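Leather bench, Sunday, after lunch

Benedicta Quartey asked me last week why I keep coming back to the little tag pulls when there are bigger jobs on the shelf, and I gave her a poor answer, so let me try to do better on paper while the edge finish dries on this morning's batch. I like them because they are small enough to finish in one sitting and they still have everything in them: a fold, a neck, two rows of stitching, some hardware, a cord. If my hand is off that day it shows up right away, and I'd much sooner find that out on a scrap of brown leather than on the Fitzgerald satchel.

Cut 20 blanks today and kept 19. The odd one had a soft patch right at the neck that I didn't see until I bent it (my own fault, I was cutting too near the belly of the hide to save a bit of leather). It went in the scrap tin and will make a decent test piece for the edge dye.

The neck is where I spent most of the morning. On my first pattern I brought the shoulders in too sharply, and when the leather went around the clip it puckered on the inside and pulled the front face out of flat. For this round I drew the shoulders softer and skived the neck a little thinner, and the fold sits down much more kindly. I had the HICKAET one beside me while I drew, and I must have looked at it fifty times before I was happy with my curve. 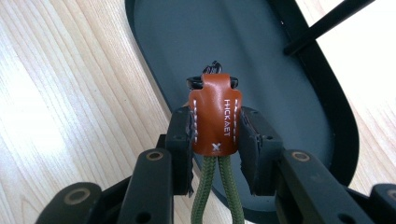
White thread on reddish-brown leather is lovely but it forgives nothing. Every long stitch and every short one can be seen from across the room. I marked both sides with the 13 wheel before folding, then pricked through both layers after, and the rows came out even on all but two. Those two wandered near the bottom because I was listening to the radio and let the awl lean. I have left them as they are and put them in the shop drawer for our own keys, where I'll be reminded every morning!

I'm very taken with the single cross-stitch low down in the middle. I tried it on six blanks, making the X after the side rows were done, and it's a fiddly thing to center with the cord already in place. Next time the X goes first, before the fold is closed, so I can see what the needle is doing on the back.

Cord notes, so I don't have to work them out again. Olive-green paracord, doubled, ends melted and tucked well up inside the fold. The Stalten spool is softer and sits nicely, the Droreck one is stiffer and holds its loop better, and I think I prefer the stiff one for anything hanging off a bag. Job number for the lot is 3,579, written on the box lid in pencil.

Still to do: burnish the long edges once more, try lettering up the side with the small stamps, and ask Benedicta whether the Flulach people want their clips in black or would take the brass we already have.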